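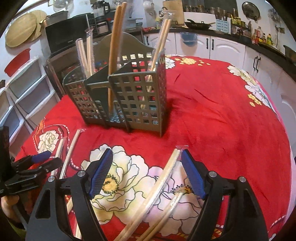 Wrapped chopsticks and the utensil basket on a kitchen table.

Reading time: 2 minutes

Wanted: people who think kitchen tidying advice is mostly rubbish

Brorura is looking for 40 households in Dullgate to take part in a small study of how people store the odds and ends of the kitchen. Chopsticks, mainly. Also takeaway cutlery, straws, skewers and whatever else ends up at the back of the drawer still in its wrapper.

We have read a lot of claims about this. One storage guide told us that a divided basket on the worktop would save a family more than 70 minutes a month. We couldn't find out who had timed it, or how, and we don't believe it. A basket may well just move the mess from the drawer to somewhere you can see it. We would like to find out, and we would be happy to be wrong.

What you would do: sort your chopsticks and small utensils into a basket with sections, use it as you normally would for 4 weeks, and fill in a short sheet at the end of each week. Leave the wrappers on or take them off, as you like, but tell us which. If you give up and put everything back in the drawer, write that down too and carry on with the sheets.

You need a kitchen table or worktop with a bit of free space, and you should be 18 or over. Tidy people and untidy people are equally welcome. Please don't apply if you sell storage products or write about them.

We pay £73 per household once the last sheet is in. Baskets are lent and must come back.

Apply in writing to Brorura, Giditz House, Dullgate, by 2020-03-01. Say how many people eat at your table and what is in your worst drawer.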